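The tidying lessons

At a quarter past nine the kettle at Werkeo has boiled twice, and the people who have come in to collect their tools for the day are still talking about socks. Socks, I learn, are a favourite and a curse. They roll, they flop, they come apart in the grip, and no two people put them away in the same fashion. I had come to write about robots, and I spent my first hour hearing about laundry, which suited me very well.

Werkeo is a small outfit above a bicycle shop, and its business is gathering examples. A company called Skomach is building a system that it hopes will one day put a household to rights, and a system of that sort has to be shown what putting to rights looks like, over and over, in as many homes as can be found. So Werkeo sends people out (or, more often, asks them to stay in) with a gripper they hold in the hand, a camera fixed to it, and a list of chores. Every chore done from start to finish is called a take. A full set for one chore is 200 takes, though a set is often split between two homes so that everybody keeps their good temper.

I had pictured something grander, I confess, with white coats and a great deal of glass. What there is instead is a shelf of chargers, a wall chart going back to December, and a biscuit tin that is topped up more faithfully than the chart.
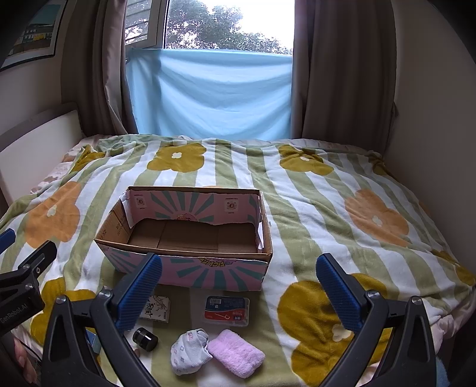
Packing a box is the chore that everyone starts with, and I was allowed to try it myself after lunch. You would think there was nothing to it. You open the fingers, you bring them down on either side of the thing you want, you close them and lift, and your own clever hand, which has been doing this since you were in a high chair, is suddenly no use to you at all. A bed makes it harder than a table does, and the people at Werkeo like it all the better for that. A fleece blanket with big mustard and orange flowers, rumpled as blankets are, gives a small black jar somewhere to lie on its side and sulk, and a rolled sock with pastel flowers on it can get lost in all that pattern. I asked whether it wouldn't be kinder to smooth everything flat first. It would, I was told, and then the machine would only ever learn to tidy for people who had already tidied.

My own takes were dreadful. I hurried, I fumbled, I changed my mind halfway and went back for something else. To my surprise most of the fumbles were kept. A drop followed by a second try is worth having, so long as the second try is a proper one, and what the reviewers throw out is the take where somebody gives up and uses their fingers. I had done that 3 times without noticing, and was shown each of them, very gently, on a screen.

The reviewing is done with a program called Gevier, which lays the takes out in rows and lets you mark where each grasp begins and ends. It is slow, quiet work, and I found it oddly soothing. After a while you begin to know people by the way they reach. One collector always circles a thing before taking hold of it, like a cat deciding about a cushion. Another goes straight down every time and is nearly always right. Both sorts are wanted, and the chart keeps a rough balance between them.

By the time I left, the total for the box chore stood at 1,327 takes, from homes all over the town and a good many up the hill in Loureiro, where the flats are small and the beds do duty as tables anyway. The next chore on the list is putting a duvet into its cover. I was asked if I should like to come back for that one, and I said I would have to look at my diary.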